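4.2 Wake-word errors in everyday speech

Vendors like to report how often an assistant wakes when called. They are shyer about how often it wakes when it isn't. We left the Ronar speaker and the Tradwood hub running in 70 homes in Isuncombe through September and logged every activation, invited or otherwise. The homes produced 1736 activations, of which 264 followed no wake word that either of our two annotators could hear, even after several replays and a certain amount of goodwill.

Most of the false activations came from television. Cooking programs did the most damage, followed by sports commentary, where the Ronar seems to hear its own name in any sufficiently excited vowel. Kitchens were the worst room for both devices.

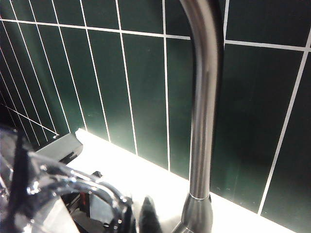
Figure 4. Dark green glossy wall tiles with light grout.

Households differed a good deal in how much they minded. Several unplugged the device at dinner and forgot to plug it back in, and we have treated those hours as missing data, although the participants might call them a feature. One family had taken to spelling out the wake word in front of the speaker, as one does with a dog and the word "walk."

Wang's two-stage filter, applied to the same recordings afterward, removed many of the television triggers. It also removed a few real requests, mostly from children, who then repeated themselves louder. Cherkaoui and Kang annotated the recordings separately and disagreed mainly over mumbling.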